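December, late evening

Back from the lab at 9:15. Cold walk, no bus.

Finished the last batch of pushing runs on the Illby arm. The full set is now 3,633 pushes, which is where I said I would stop in the fall, give or take a bad count in week two that I have already corrected in the log. Retrained on everything over lunch and ran the 49 held-out instructions in the afternoon. The model from Liltevberg's old data got 15 of them. Ours got 31. I expected more on the star blocks, which still turn when they are pushed on a point – the model treats them like cylinders.

The Kang baseline is still running. It does well when the blocks are spread out and badly when they touch. Ours has the same weakness but less of it. I want to split the results by how crowded the board is before I write anything for Priroritz. One average number hides too much.

Changed one thing in the method: the language label is now written after the push, from the video, instead of before. Slower to label but fewer wrong ones.

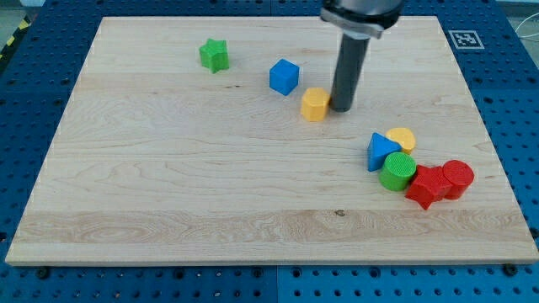
Eight blocks on the board, rod beside the yellow octagon, five blocks bunched up on the right.

Tomorrow: sort the held-out runs into touching and not touching, and rerun the star cases with a shorter push. Also need to answer the email about the January slot and buy coffee filters.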